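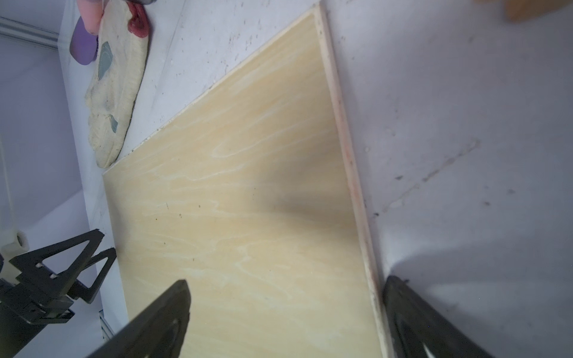

Small Shelf from Plywood: Report of the Practical Work
Drita Shehu, group of Rok Krasniqi and Callum Haslam
28 January 2022

1. Purpose of the work

Our task was to make a small wall shelf from plywood and to write down how the material behaves when it is cut, sanded and finished. My part was the preparation of the boards. Rok made the joints, and Callum made the drawings and tested the load.

2. Material

We bought the plywood in Jimville, from the shop Tasar. It has a pale yellow face with a weak grain, and on some pieces there are very small dark specks. We asked our teacher, Mr. Kaijage, if the specks are a fault. He answered that for a shelf they are allowed, but we should put the cleaner face up.

The two sides of the shelf are 29 cm high and the shelf itself is 65 cm long. I marked all the pieces with a pencil and a steel square.

3. Cutting and sanding

The first cut was not good. I cut across the grain of the face without tape, and the veneer broke along the line in many small places. For the next pieces I put masking tape over the line and cut with the good face up, because we used a hand saw. The edge became much cleaner.

I sanded the faces first with paper number 60 and this was a mistake. The face veneer is thin, and the paper left scratches which I could still feel with my finger after the finer paper. In a new project I would begin with 120. For the edges, the coarse paper was useful.

4. Finish

We tried two finishes on waste pieces, a water varnish and an oil. The oil made the yellow color darker and the grain more visible. Callum preferred the varnish, but Rok and I chose the oil. The exposed edges took more oil than the faces, so we gave them a second coat on the next day.

5. Load test

The shelf carried 40 kg of books for one night. In the morning the middle was 2 mm lower than the ends. After we removed the books it came back almost completely.

6. What is not finished

The holes for the wall screws are still not drilled. We will do this when we know which wall the shelf is for.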